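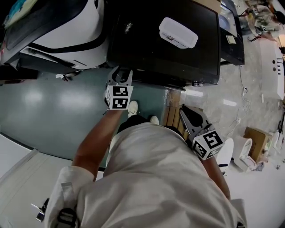

Handout 4: Surfaces, containers and the way out

Course: Care of Shared Work Rooms
Teacher: Haiyan Ye
Practical session: Shuk-fan Lui, Bilstead building

Please read this handout before the practical session and bring it with you. We will work with damp cloths, so wear clothes which you do not mind to get marked.

1. Dark tops

A black top shows every small thing that falls on it. Look at the black unit with the white container on it: the white specks to the left of the container are easy to find, even from standing height. On a beige or gray top the same specks could stay there for weeks. For this reason we start the exercise with a dark surface and go to the light ones later.

Do not blow on powder, and do not brush it with your hand. It only moves to another place. Fold a damp cloth into four, lay it flat at the far side, and pull it slowly toward you. Then turn the cloth to a clean side and repeat. When the top has dried, look at it again from a low angle, with the light in front of you. Many students find a second area which they missed.

2. Containers that stay on the surface

Lift the container before you wipe. Many people clean carefully around it and leave a border of dust in the shape of the container. Wipe the bottom also, and the raised rim if it has one. Printed text on the side should be cleaned softly – strong rubbing can remove it, and then the next person will not know what the container is for.

Put the container back straight, with its long side along the edge of the furniture. If it stands diagonally, it takes more space and it is easier to push off with an elbow.

In the Monberg room the agreement is that not more than 2 containers stay on one top. The others go on the shelf.

3. The corridor

The corridor is part of the room, and it is cleaned in the same session. Keep a free width of 100 cm from the room to the hallway door. Where the wall has a radiator, 75 cm is accepted, but only for that short part. Cables must not hang where somebody walks.

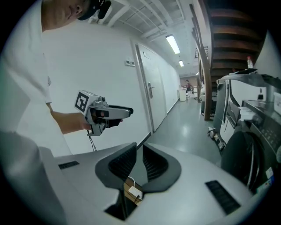
4. Work in pairs

One person wipes and the other person lifts and holds. Change roles after each surface. Before you lean forward over a table, say it to your partner, as two heads can meet very quickly.

For next time: draw a simple plan of one room you use, mark the dark surfaces, and write which one you would clean first and why. Give the plan to Shuk-fan Lui before the practical session in the Buchanan room. Late plans can be left in my mailbox.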